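Observers' desk: I need report readers for the Pallar line

7 Dec 2022, by Norbert Medve
Last updated 9.40 am

G'day all. I run the reporting desk at Gavlow, and we're looking for people to read, sort and cross-check what comes in from the ceasefire observers along the Pallar line. It's paid, it's part-time, and you can do most of it from home in whatever you slept in.

Some background if you haven't followed it. The observers were meant to get into Zutovard in June. They got there late, after both sides had spent weeks blaming each other for the hold-up, and by then we had 1,832 written statements from residents and nobody to read them properly. We've got through 602. The rest are waiting for you!
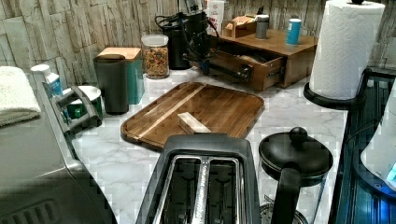
Most statements are a page or two, some handwritten, some typed up on a phone. You'd log the date, the place and what the person says they saw or heard, then flag anything that matches another statement. You won't be asked to decide who fired what. That's for the legal people, and they're quite touchy about it (fair enough).
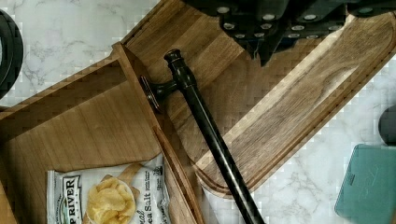

Wooden serving board, close up.

I'm after people who write plain English and can sit with upsetting material without racing through it. A second language is handy but I won't knock you back for not having one. Please don't apply if you've worked for either government or done paid media for them. Pay is $200 a shift, and each shift is one long morning. 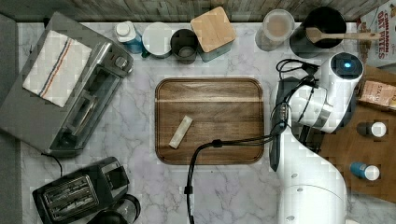 Would we be named in the final report, one reader emailed to ask, and could either side come after us for it? No names go in unless you ask for yours, and your logs carry a number only. I've put that in the contract now.
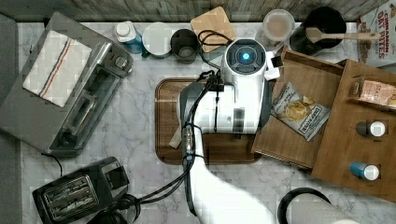
Training runs over two days at our Nartey office, and I'll pay your train fare. We'll do practice statements in the morning and interviews with a returned observer after lunch. Lunch is whatever we can manage with a toaster oven, so if you see one with a striped dish towel draped over the top, take the towel off before you switch it on, please. Let me know about allergies when you write.

To apply, send me a short note on why this work interests you, plus a sample of your writing, no more than 2,000 words. Put "Pallar reader" in the subject line or I'll lose it. I read them as they come in and ring people myself.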